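Butterflies on the potting corner

Thank you to everyone who wrote in after the August issue asking how we were getting on with the flower corner at Vastard — I have had more letters about wallpaper than I ever expected to receive in my life, and I have enjoyed every one of them. We went for the butterflies in the end, on the back and both sides, and I am so glad Afaf Nseir talked me out of plain cream.
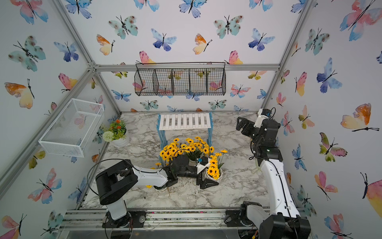
Afaf has a lovely eye for these things and says a small space can take far more pattern than you would dare to put in a sitting room. The sunflowers are artificial, I'm afraid, but they are cheerful all year and ask for nothing but a dust. Sverre Björklund still prefers a proper plant in a white pot and would like it noted that soil on the tabletop is a sign of a corner being used. He is quite right, though I do wish he would wipe down the marble pattern now and then!

If you have a wire basket going spare, or a little slatted bench like ours that wants a new home, do bring it along to the swap table at Haddad before the clocks change.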